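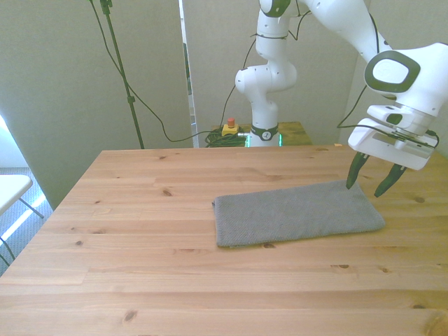
Progress Report, Cloth Handling Cell
Submitted by: Guser project office
Submitted to: Fjeld equipment program
Reporting period: August through November
Subject: Equipment status, spending and revised purchase plan

1. Status

The cell has been running on a single arm since August. Work in this period was limited to flat textiles on the tabletop, mainly small towels, with the two-finger hand that came with the arm. The arm logged 105 hours of powered operation. Most of that time went to grasp trials on folded cloth. The remainder was calibration and fault recovery.

Of the funds awarded for equipment, 29 percent is not yet committed. The original schedule had everything committed by the end of October. The delay comes from one item, the second arm, which we placed on hold in September for the reasons given in section 3. We request approval to carry the balance into the next period and to change how part of it is spent.

2. Equipment in service

Arm. No mechanical faults. One controller was returned to the supplier, Rileo, under warranty after repeated communication errors at startup. A loaner was provided and the repaired unit came back within the term of the service agreement. No cost to the program.

Hand. The stock hand is adequate for picking up the edge of a folded cloth where the fold is thick. It is less reliable on a single layer. In those trials the fingers tended either to close above the fabric or to press into the table and trip the force limit. Lowering the approach speed reduced the number of trips and made each trial longer. We consider this a limit of the fingertips and do not plan further tuning on the present set.

Cabling. The hand cable is run along the outside of the arm and has to be left with enough slack for wrist rotation. With the wrist turned toward the far corners of the table, the slack hangs low. Operators have been stopping the program to reposition it, and the stops account for a measurable share of the lost time in the log. A routed cable kit was left out of the original budget as unnecessary. That was an error in our estimate.

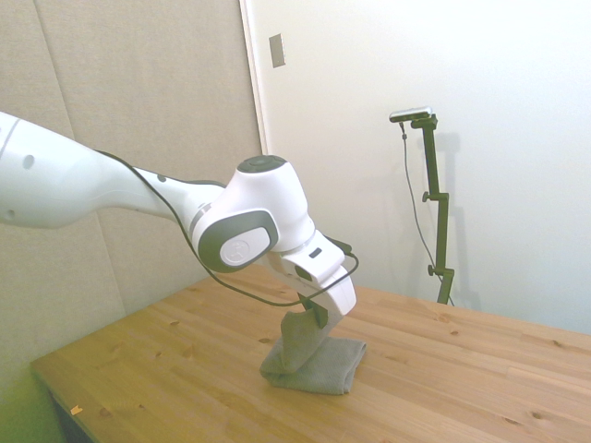
Sensing. Calibration of the depth camera to the arm has to be repeated whenever the mount is touched. The jointed mount is convenient for trying viewpoints but does not hold position well enough for long runs. Now that a viewpoint has been chosen, the adjustable mount should be replaced with a rigid one bolted to the same structure as the arm. The camera itself does not need replacing.

Table. The wooden top was used to get the cell running quickly. It is stable enough at present speeds. The knots and plank seams produce false edges in the segmentation output, mostly near the corners of gray cloth, and the surface moves slightly with humidity. A steel frame with a plain matte top was listed as optional in the original plan. We now ask for it as a required item.

Safety. The arm passed its annual stop test. The risk review recommended a second emergency stop at the front of the table, within reach of the person loading cloth. Parts for this are charged to the site budget and are not included in the request.

3. Second arm

The original plan called for 2 arms on one table, with the second delivered in October. The order was put on hold for the following reasons.

First, the lead time quoted by Rileo moved out. The revised date would have put delivery after the end of the funded trial period, with payment due at order.

Second, single-arm results have not reached the level at which a second arm would be useful. The plan assumed that picking up one layer from a folded towel would be solved by the end of summer. It is not. A second arm with the same fingertips would have the same difficulty at the other corner of the cloth.

Third, the table and mounting structure in use were not sized for two bases. Buying the arm first would have meant storing it until the frame was ready.

We still expect to need the second arm for unfolding larger items. The proposal is to move the order to the next budget year and to use part of the uncommitted balance now on the items that limit the present cell. Rileo has confirmed that the order can be reopened without a new tender if the model does not change.

4. Revised purchase plan

The items below are in order of priority.

Replacement fingertips, thin profile, compliant. Supplier: Plerow. Request is for 3 sets in different pad materials, to be tested on the existing hand. Plerow has supplied drawings and a mounting adapter. Lead time is short and the cost is low compared with any other item on the list.

Routed cable kit for the arm, including clamps and a replacement hand cable. Supplier: Rileo. The kit can be fitted on site. The hand will be out of service for one working day.

Rigid camera mount. To be made in the Guser workshop from stock profile. Material cost only.

Steel frame and matte top, sized for two arm bases. Quotations have been received from two local fabricators. The lower quotation excludes leveling feet and delivery, and we have asked for it to be reissued on the same terms as the other. No order will be placed before both can be compared.

Extended service agreement, arm and controller. The present agreement ends in spring. Given the controller return, we recommend renewal at the same level.

Everything above fits within the uncommitted balance. What is left after these purchases would be held against the second arm. It does not cover the full price, and the difference will appear in next year's request.

5. Risks

The main schedule risk is the frame. The arm must be removed, remounted and recalibrated, during which no trials can be run. We plan to do this after the fingertip tests so that results from the old and new tips are taken on the same surface.

The main technical risk is that none of the new fingertips handles a single layer reliably. In that case the next step would be a different hand, and the second arm should stay on hold until a hand has been selected. A change of hand may also affect the cable kit, so Rileo has been asked whether the clamps are common to other hands in the range. A reply is pending.

6. Decisions requested

Approval to carry the uncommitted balance forward.

Approval to reclassify the frame and top from optional to required.

Approval to defer the second arm to the next budget year under the existing tender.

The fingertips and cable kit can be ordered as soon as the first approval is received. The frame order will follow once the quotations are settled.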